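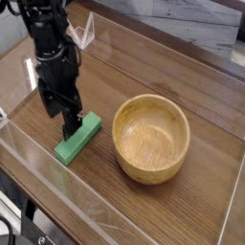

4.2 Naming everyday things in the two towns

We turn now to the part of the study that gave us the most pleasure to carry out, and that has also proved the hardest to write up in an orderly way. The earlier sections dealt with words for weather and for food, where the speakers of Okeo and Dutudo differ in ways that the older dialect maps would lead anyone to expect. Words for small household things are another matter. They are seldom written down, they pass from parent to child over the kitchen table, and a family may keep one of them going for three generations without ever learning that the people next door say something else.

The material comes from 133 speakers who completed the Gallov word list in its longer form, with 151 prompts. Most of the prompts were spoken descriptions, and a smaller set were objects or pictures of objects. We asked each speaker for the first word that came to mind, and then, after a pause, for any other word they had heard used at home when they were small. The second question took far more time than the first. People wanted to tell us about the grandmother who used the word, and the house she lived in, and what became of the house, and we let them talk. A good deal of what follows comes from those wandering answers, and very little of it would have survived a stricter interview.

The plainest objects gave us the most trouble. A green rectangular block like the one in Figure 4 has no single name in either town. In Okeo the usual answer was "block," with "brick" a fairly close second among older speakers, who tended to use it for any solid thing with square corners that a child might pick up and stack. In Dutudo the order was the other way around, and a few speakers there kept "block" for wood alone and were quite firm about it. One woman told us that a brick becomes a block when it is put away in its box. We have not been able to find a second speaker who agrees with her, but her two sisters, interviewed on a different afternoon, both knew exactly what she meant.

Color seems to matter as well, though we would like to be careful here, as our list was not built to test it. When the object was brightly colored, speakers from both towns were more willing to give a childhood word. When it was gray or brown, they reached for words from the workshop or the building trade – "slug," "chock," "offcut," and, in Dutudo, the old word "nubbin," which we had believed to be gone from the town altogether. It is possible that a bright color simply calls up the playroom and a dull one calls up the shed. It is also possible that the order of our prompts had something to do with it, and a later version of the list should shuffle them.

Age explains part of the difference between the towns, but less of it than we had hoped when we started. The Sembiring recordings, made when the mill at Okeo was still running, hold 700 short interviews, and many of the mill families in them use "brick" in the broad sense now common in Dutudo. This suggests that the two towns once shared the word and that Okeo has drifted away from it. The recordings are silent on the reason. School is the obvious place to look, as the children of Okeo have long gone down the valley to a school where "block" is the ordinary word, while those of Dutudo have had their own building on the hill. We did ask about school, and the answers lean in that direction, but many of the speakers with the strongest feelings on the matter had attended both.

There is one further point that we did not go looking for and would be sorry to leave out. Married couples who came from different towns nearly always kept their own words, even after decades in the same house, and each could give the other's word without a moment's thought. Their children, when we were able to speak with them, used both. Several had divided the work between the two words in a way that made good sense within the family: the brick was the larger one, or the one that belonged to an older brother, or the one that hurt to step on. These private divisions do not show up in Table 3, which records only first answers, and we have placed them in the appendix together with the speaker's own explanation wherever one was offered.

The same pattern, in a milder form, appears with the words for string, lids, and the ends of a loaf of bread, and we take these up in the next section.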